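Shrinkage, part four: what the dryer does and what the washer gets blamed for

13/03/2018

The first three parts of this series covered fiber swelling, relaxation shrinkage in woven cotton, and the reason wool felts. Several readers wrote to say that their own problem is simpler. They buy a cotton knit shirt, it fits, they wash it four or five times, and it becomes shorter and wider. They want to know which step is responsible and whether they can skip it. This post is about that.

I'll deal only with single jersey, the plain knit used for most T-shirts. Rib and interlock behave differently and I don't have enough of my own measurements to say much about them.

Why jersey gets shorter

A knit is made of loops. On the knitting machine, and then again in dyeing and finishing, the fabric is pulled lengthwise. The loops get taller and narrower than they would like to be. Finishing mills try to put some of this length back by overfeeding the fabric into a compactor, but compacting costs yield. Fabric sold by length earns more when it is long, so there is a standing incentive to leave some stretch in.

When you wet the cloth, the yarns swell and the friction between loops changes. If something then moves the cloth around, the loops slip toward their resting shape, wider and less tall. The shirt loses length and may gain a little width. No fiber has become shorter. The material has been redistributed.

The important words are "if something then moves the cloth around." Soaking a jersey shirt in a bucket and lifting it out flat releases only part of the stored stretch. Agitation releases more. Tumbling while the cloth passes from wet to dry releases nearly all of it, because the yarns are free to settle at every moisture level on the way down.

This is why the washer is blamed unfairly. People see a shirt come out of the dryer short and remember that they used hot water. Water temperature matters much less for plain cotton than most care advice suggests. It matters for dye, for soil removal, and for anything with elastane in it. For length, drying method comes first by a wide margin.

How I measured

My method is not a laboratory method. The proper procedure uses conditioned specimens, a standard load, a standard machine and a marked template. I have a front loader, a vented dryer and a basement with a dehumidifier in it. What I can do is be consistent.

Each shirt gets two pairs of marks in thread, one pair running along the length and one across the width. I use thread because pen bleeds, and the pens that don't bleed tend to leave a stiff spot that pulls the knit. The marks sit well away from the side seams and the hem, both of which constrain the fabric. On a tubular shirt without side seams this matters less, but I place them the same way regardless.

Before measuring, the shirt lies out overnight. Cotton takes up moisture from room air, and a shirt straight from the dryer measures shorter than the same shirt the next morning. I made this mistake in my first set and had to throw the whole set out.

I measure with a steel rule laid on the cloth. A tape measure will follow any ripple in the fabric and read long. The shirt has to be placed without being stretched, which is harder than it sounds. My routine is to drop it loosely, pat it from the middle outward, and stop as soon as it lies flat. Pulling at the corners to tidy it up can put back a good part of the length you are trying to measure. If a reading looks odd I pick the shirt up, shake it once and start over.

The surface underneath matters too. A slick table lets the shirt slide under the rule. A terry towel grips so hard that the cloth can't relax after you pat it. Felt or a thin smooth cloth over a hard top is a workable middle. Konrad Piątek, who read a draft of this, uses a sheet of glass and floats the shirt on a little trapped air by dropping it from shoulder height. He gets good repeatability. I don't, possibly because I'm shorter.

The shirts

I used three models. The Nalleck is a midweight ring-spun shirt with side seams. The Kiltier is heavier, open-end yarn, tubular. The Zesell is a light shirt sold for summer, with a loose hand and a fairly open knit. All are labeled 100 percent cotton and none of the labels says "preshrunk," a word that has no fixed meaning in any case and should be read as decoration.

Each model was split between line drying and tumble drying. Everything else was held the same: same detergent, same warm cycle, same filler load of old towels. The shirts went through 15 cycles each. I started the runs in September, and they took most of the winter because I was using the same machines for ordinary laundry.

Results

The tumble-dried shirts were all shorter at the end than the line-dried ones. The Zesell changed the most, as expected of an open knit, where the loops have more room to move. The Kiltier changed the least in length but showed the most twist, with the hem rotating visibly relative to the shoulders. Twist, or spirality, comes from unbalanced torque in single yarns and is a separate subject. I mention it because people often report a twisted shirt as a shrunken one.

Most of the length change in the tumble-dried group came in the first 2 cycles. After that the curve flattened, and by the end my differences between readings were no larger than my error in repeating one. If a shirt has been tumbled a few times and still fits, further tumbling is unlikely to make it noticeably shorter. It will still wear the surface. The lint in the dryer screen was part of a garment when it went in.

The line-dried group was less tidy. Hanging adds tension. A wet shirt is heavy, and a shirt pegged by the hem carries its own weight through the whole length while the yarns are at their most mobile. Some of the line-dried shirts measured longer after a wash than before it. That length is not stable. Tumble the shirt once and it goes.

I then took one line-dried Zesell and ran it through a single tumble cycle at the end. It landed close to the tumble-dried group in one step. Line drying had postponed the shrinkage, and one trip through the dryer collected it. Anyone who carefully hangs shirts at home and then uses a coin laundry on vacation will recognize this.

Folding and storage

A few people asked whether folding has any effect on dimensions. For dry cotton jersey at room humidity, I could not find one. Creases form where the yarns are bent and held, and a sharp crease can shorten a reading taken across it, but this is geometry. Leave the shirt flat or steam it lightly and the reading comes back.

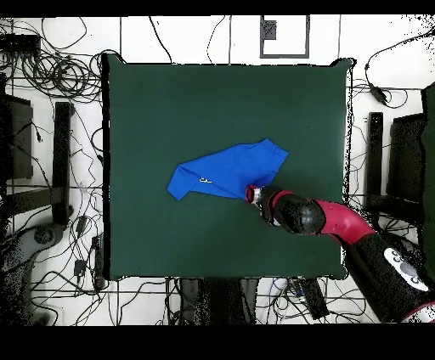

Blue garment on green cloth, creases still in.

Hangers are a different matter. Narrow wire hangers leave bumps at the shoulder, and a heavy knit left on one through a damp summer will lengthen a little. Fold heavy knits. Woven shirts can hang for as long as you like.

The other question that came up was starch and fabric softener. I haven't tested starch on jersey. Softener lubricates the yarns, which should let the loops relax more easily, and the small amount of published work I have read points in that direction. It also lowers the absorbency of towels, so I don't keep it in the house.

Practical settings

For a new jersey shirt that fits exactly, wash it warm or cold, spin at medium speed, and dry it flat on a rack. Reshape by patting. For a new shirt that is slightly long, tumble it on medium until just dry, twice, and see where it ends up before deciding whether to keep it. Stores are inconsistent about taking back a washed shirt, so check the terms first.

If you buy several of one model, wash one before opening the rest. Batches differ. I have had two shirts with the same label and the same size differ by more before washing than either changed afterward, and no drying method will fix a cutting error.

A shirt that has already gone short can be partly recovered. Wet it thoroughly, roll it in a towel to take out the excess water, lay it on a rack and ease it lengthwise by hand, working in short pulls from the center toward the hem. Let it dry in that position. The gain lasts until the next tumble.

Corrections to part three

I wrote that the Wróbel wool wash I used contained no enzymes. A reader checked the bottle and it does list a protease. I have since repeated the felting swatches with a plain neutral detergent, and the ranking did not change, but the surface of the swatches was visibly less fuzzy. The table in part three has been replaced and the old one is linked under it.

Part five will cover spirality, assuming the replacement belt for the dryer arrives.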